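**Ticket 324 - pince droite qui refuse de se refermer après une prise large**
Projet : Skatbridge (deux bras, rangement de vaisselle)
Lieu : atelier partagé de Diltcombe, établi du fond
Statut : contourné, pas vraiment résolu
Mots-clés : pince, courant, butée, égouttoir

Bonjour à toutes et à tous,

Je rouvre ce fil parce que le problème de septembre est revenu, et comme plusieurs d'entre vous m'avaient gentiment aidé la première fois, je vous dois un récit un peu complet (pardon d'avance, je sais que je suis bavard).

**Symptôme**

La pince droite s'ouvre normalement jusqu'à la butée. Si elle y reste plus de quelques secondes, l'ordre de fermeture part bien, le contrôleur répond, et les doigts ne bougent pas d'un poil. Le bras, lui, continue sa trajectoire comme si de rien n'était, ce qui donne de très jolies caresses dans le vide. La pince gauche n'a jamais fait ça.

Extrait du journal :

```
pince_D cmd=1545 pos=1545 OK
pince_D cmd=440 pos=1545 attente
pince_D cmd=440 pos=1545 erreur 19
pince_D couple coupé
```

1545, c'est ma position « grande ouverte », 440 la position « fermée sur une assiette ». L'erreur 19, chez Benedetti, correspond à une surcharge du moteur.

**Ce que j'ai essayé, dans l'ordre**

1. Redémarrage complet, alimentation débranchée. Ça repart, puis ça recommence dès la première ouverture prolongée.
2. Échange des câbles entre la gauche et la droite. Aucun changement, le défaut reste à droite.
3. Démontage des doigts. À vide, le moteur tourne sans broncher, et j'ai bien cru tenir mon coupable.
4. Remontage avec un soupçon de graisse sur les glissières. Mieux pendant une soirée, et puis non.
5. Retour à l'ancienne version du micrologiciel, celle d'avant l'été. Même erreur, mais avec un message plus poli.

C'est en remontant les doigts que j'ai fini par comprendre, je crois. Ma butée logicielle se trouve un cheveu au-delà de la butée mécanique. Le moteur pousse donc en permanence contre le plastique pour atteindre une position qu'il n'atteindra jamais tout à fait, il chauffe, et la protection coupe tout au moment où on lui demande de repartir. Le journal affiche quand même `pos=1545` parce que mon code arrondit à la consigne quand l'écart est petit. Voilà, c'est de ma faute, et je m'en veux un peu d'avoir accusé le câble pendant deux semaines.

**Contournement**

J'ai retiré une petite marge à l'ouverture maximale et je coupe le maintien en couple dès que la pince est ouverte. Les doigts gardent largement assez d'écart pour passer de part et d'autre du bord d'une assiette, donc on ne perd rien côté vaisselle.
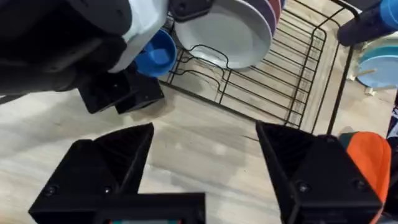
Reste la question du jeu. Sans couple de maintien, les doigts peuvent se refermer légèrement quand le bras accélère, et je n'aime pas trop l'idée d'arriver sur une porcelaine avec une ouverture que je n'ai pas vérifiée. Pour l'instant je relis la position juste avant l'approche et je rouvre si nécessaire - c'est lent, mais ça me laisse dormir.

**Encore ouvert**

- Supprimer cet arrondi idiot dans le module Sastmont, et afficher la vraie position.
- Refaire l'étalonnage des deux pinces, y compris la gauche qui n'a rien demandé.
- Savoir si quelqu'un a déjà réglé un maintien à couple réduit sur ces moteurs. Je ne trouve pas le paramètre dans la notice, ou alors je lis mal.

Je laisse le ticket ouvert jusqu'au réétalonnage. Si vous passez à l'atelier après 18 h, je suis en général à côté de la machine à café, et je prends volontiers tout conseil sur le couple réduit !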